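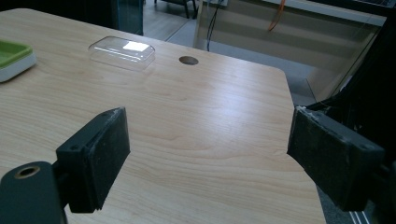 When you hear footsteps in a movie, you are probably hearing somebody's footsteps, but they may not be the actor's! Most of the small noises in a film - the shoes, the cups, the rustling coats, the creaky stairs - get added later by people called Foley artists. They work in a dark room with a big screen, a microphone and a huge pile of stuff that looks like junk. They love ordinary things. Take a light wooden tabletop like the one at the top of the page, with its streaky grain and rounded corner. Knock on a wooden table with your knuckles and it's a visitor at the door. Drag your fingernails over it slowly and it's a rat in the attic. Drum on it with your fingertips and you've got rain, or a very impatient giant spider, depending on what's on the screen!

Where does the funny name come from?

You say it FOH-lee. The job is named after Jack Foley, who made sounds for movies when talking pictures were brand new. Before that, movies didn't have their own recorded sound at all, and theaters had a piano player or even an orchestra playing along in the room.

Why not just record the real sounds?

Good question! The microphones on a film set are pointed at the actors' mouths, and everybody else is trying very hard to be quiet so the talking comes out clear. The other sounds get picked up badly, or they get picked up wrong. A castle wall on a set might be made of painted foam. Hit it with a sword and it goes "fup." A castle that goes "fup" would make the whole audience laugh, and that's a real problem in a scary movie.

There's another reason too. When a movie is going to be shown in other countries, the voices may be replaced with voices in a new language. If the footsteps and the door slams were stuck to the old voices, they would disappear along with them. So the Foley sounds are kept on their own, ready to be mixed with any language you like.

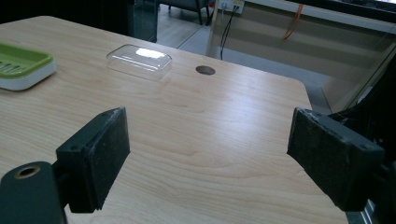 DRIVMONT, September

Czesław Żak has been making noises for movies for most of his life, and he let us into his studio to try a few. The studio is called Zieliński Sound, and it's down a flight of stairs, behind a door as thick as a mattress. When the door shuts, your ears feel strange. You can hear yourself swallow.

The first thing you see is the shoes. There are 451 pairs on the shelves, and Czesław has written a label for every one. "Nervous teacher." "Pirate, left leg bad." "Rich aunt." His own feet fit into only some of them, so he cut the backs off the smaller ones and wears them like slippers!

The floor is divided into nine squares called pits. Each one is filled with something different to walk on: gravel, sand, dry leaves, old floorboards, stone and so on. If a character in the movie walks out of a house and down a garden path, Czesław starts on the floorboards and steps across onto the gravel at exactly the right moment, watching the screen the whole time. He almost never looks at his feet.

When we visited, he was finishing a monster movie called The Brellier House. The monster is named Dodus. Dodus lives under the stairs, has no eyes, and only gets one minute on the screen, but you hear him all the way through! That makes the sounds extra important. "If you hear him and you don't see him, your head draws the picture," Czesław told us. "And your head draws much better than the computer."

So how do you make a Dodus?

His footsteps are a wet leather glove slapped onto stone. His skin is a handful of cooked noodles, squeezed close to the microphone. When he turns his head, that awful cracking noise is celery. Czesław snaps it inside a towel to make it sound as if the bones are deep inside a neck. He went through 200 sticks of celery on this movie, and says he still has soup left in the freezer.

The breathing took longest. He tried a bicycle pump, an old accordion with the keys left alone, and his own breath in a cardboard tube. The accordion won. Squeeze it slowly without pressing a key, open the little air valve, and it sighs like something big and tired.

The whole movie needed 800 separate sounds. Some of them last less than a second, like a ring tapping on a glass. You'd never notice it if you weren't listening for it, but take it away and the glass looks fake.

Try it yourself!

You need something that records sound (ask first if it's a grown-up's phone) and somebody to guess. Make the sound, play it back, and see what they say.

Snow: fill a sock with cornstarch, tie the top tightly and squeeze it near the microphone. It crunches just like boots in snow.

Horse: two halves of a coconut shell, or two plastic cups. Tap them on a table for a road and on a folded towel for grass.

Fire: scrunch up a crinkly candy wrapper and let it open by itself.

Bird taking off: flap a pair of rubber gloves, slowly at first and then faster.

Thunder: hold a big sheet of stiff cardboard by one end and shake it. Bigger is better!

Now pick one minute of a movie you know well, turn the volume all the way down, and do the sounds live while your family watches. Start with the feet. Foley artists nearly always start with the feet, and once you have the walking right, you can go back and add the doors, the keys and the noodles.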